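Karkham water main replacement: questions to the district's head of water services

November 2019

The replacement of the trunk main between Wikley and Karkham is due to begin after the new year, and residents of both settlements have been asked to prepare for a number of planned interruptions. The head of water services for the district spoke to this bulletin about the programme, its cost to households and the arrangements for those who depend on a constant supply.

The existing main was laid in sections over several decades. Its oldest length, on the Wikley side, is cast iron, and repairs to it have become a regular item in the department's winter workload.

"We have reached the point where each repair puts strain on the next joint along," the head of water services said. "The crews can isolate a burst and have the supply back the same day, but the pipe either side of the repair is no younger than it was. The council was given the choice of continuing in that way or replacing the length as a whole, and it voted for replacement."

The new pipe will run for 905 metres, following the present route except at the Shen bridge, where it will pass beneath the footway on the downstream side. Residents at the public meeting in Platow asked why the crossing could not be left as it is. The department's answer is that the present crossing is exposed to frost and has no valve on the Karkham bank, so that any fault on the bridge empties the line as far as the pumping station.

"With a valve on each bank we can close the bridge and feed Karkham from the Platow side for a limited period," the head of water services explained. "Pressure would be lower, particularly in the upper streets, but people would have water."

In all, 715 properties are served by the main. Of these, 70 will need a new connection between the street and the boundary of the property, as their present service pipes are made of lead or are of a size no longer in use. The owners concerned have been written to separately. The department will meet the cost of work up to the boundary stop tap. Pipework beyond that point remains the responsibility of the owner, and several residents have objected to this.

Asked whether the division was fair to households in older buildings, the head of water services said that the rule was set out in the district by-law and could not be varied for one scheme. "I understand the objection. A family that is told it has a lead pipe under the garden will naturally want it dealt with while the trench is open. We have asked the contractor to quote for private work at the same time, and an owner who wishes to accept that quotation may do so. There is no obligation to use our contractor."

Interruptions will take place on weekdays between nine in the morning and four in the afternoon. Written notice will be given at least two working days beforehand, and a second card will be left on the morning itself. When the supply returns, residents should run the cold kitchen tap until the water is clear before drinking it or filling a kettle. Washing machines should not be started until this has been done.

The interview then turned to boil water notices, of which Karkham has had two in recent years. The head of water services was asked whether further notices should be expected during the works.

"A planned interruption does not of itself lead to a notice," came the reply. "Each new section is disinfected, flushed and sampled, and it is not brought into use until the laboratory has passed it. If pressure is lost without warning on a section already in service, we would issue a precautionary notice and keep it in place until two sets of samples are clear. I would sooner issue one that proves unnecessary than hold it back."

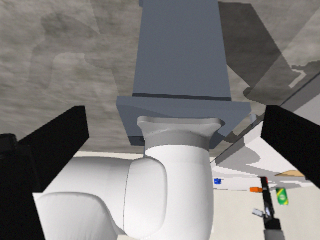 Notices will be delivered by hand in the affected streets and read out on local radio. The department also holds a list of customers who need water for medical reasons, including home dialysis, and will telephone each of them. There is room on the list for 100 households, and it is not yet full. Applications may be made at the Platow office or by post, and a doctor's letter is not required at the first stage.

Bottled water will be available at Karkham hall on any day when an interruption runs beyond four o'clock. Deliveries can be arranged for residents who are unable to collect it.

On the question of charges, the head of water services confirmed that the standing charge will not rise in the coming financial year. The position after that will depend on the final cost of the bridge crossing, for which tenders have not yet been opened.

"I am not going to give a figure before I have one," the head of water services said. "The tenders will be reported to the council in open session, and the papers will be at the Platow office for anyone who wishes to read them."

Plans of the route may be inspected at the same office during normal opening hours. Comments on the position of the temporary road closures in Wikley should be made in writing and should state the street concerned.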